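Depth dropout over glossy table covering causes planner to reject valid grasps on garments

Posted in: Perception and Planning > Deformable Objects
Views: 2869

Clornham_Integration

Our group maintains a garment-folding pipeline built on the Gwilliam planning stack. The perception node segments the garment, estimates a fold line, and passes candidate grasp points to the planner. The planner then checks each candidate against the fused depth map before it commits to a trajectory.

The pipeline performs acceptably on a matte surface. On tables with a transparent covering it does not. Where window light reflects from the covering, the depth map contains either holes or false readings well below the true surface. The planner treats the holes as unknown space and the false readings as a drop, and in both cases it rejects grasp candidates that a person would consider entirely reasonable. In our most recent set of 10 recorded sequences, 6 ended with no accepted candidate for at least one of the two grippers.

The following view is representative of the conditions in which the failure occurs. 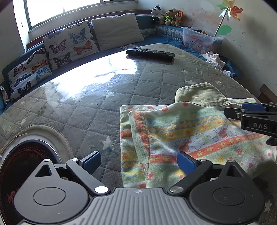

Wrist view, child's garment on a quilted cloth under a glossy transparent layer. Window glare at upper left.

The garment itself is segmented with reasonable confidence, although the print is busy and the mask sometimes divides along the orange-red stripe. The collar, being a plain pale green, is usually found without difficulty. The larger problem is the supporting surface. The plane fit is unstable from one frame to the next, and the estimated table height moves enough to change the outcome of the collision check.

We have attempted the following without lasting success:

Increasing the hole-filling radius in the depth filter. This closes the smaller gaps but smears the garment edge into the table.
Lowering the clearance margin in the planner. More candidates are accepted, but the fingertips then press into the surface.
Masking saturated pixels by brightness alone. White areas of the fabric print are removed along with the glare.

We would be grateful for guidance on whether this should be corrected in perception or handled in the planner. The planner is currently set to treat unknown cells as occupied, and our safety policy does not permit us to change that setting globally.

Asdale_Tools_Support

The correction belongs in perception, with one small change in the planner configuration. We recommend that the work be done in the order given below, as the later steps depend on a stable surface estimate.

First, stop fitting the table plane on every frame. A table does not move during a fold. Fit the plane once at the start of the sequence, using several views taken from different wrist positions, and hold that estimate until the base or the table is moved. Glare shifts as the viewpoint changes, so a region that is saturated in one view will often be readable in another.

Second, exclude unreliable pixels before the fit. Brightness by itself is a poor test, as you have found. Combine it with depth confidence and with the difference between views. Printed white fabric keeps its position on the garment when the wrist moves. A reflection slides across the surface. Pixels that are bright and also inconsistent between registered views may be discarded safely in most cases.

Third, mask your own hardware. In the view you posted, the gripper body and linkages extend across the lower part of the picture and a second gripper enters from the right. The bright metal discs on the linkages can produce their own false depth returns. A mask generated from the joint state is preferable to a fixed one, given that the second gripper will not remain in one place.

Finally, in the planner, leave unknown cells as occupied everywhere except within a bounded region above the held plane. Inside that region, allow unknown cells to take the height of the plane plus your measured garment thickness. This is a local exception and should be documented as such — it does not alter the global setting your policy refers to. Objects standing on the table must still be added to the collision model from their own detections. The remote control toward the far edge is low and dark, and its reflection is visible in the covering. A detector that relies on depth alone may miss it.

clalness_lab

Put a matte cloth over the table. We did this and the problem went away.

Clornham_Integration

The previous suggestion is noted, but the covering forms part of the test conditions and may not be changed.

We have implemented the held plane and the multi-view rejection described by Asdale. With 2 additional wrist views at the start of each sequence, the table height estimate is now steady and the mask no longer loses the white areas of the print. The local exception for unknown cells is under internal review and has not yet been enabled. The division of the mask along the stripe remains, and we will open a separate thread for it under Segmentation.

Last edited 2021-10-09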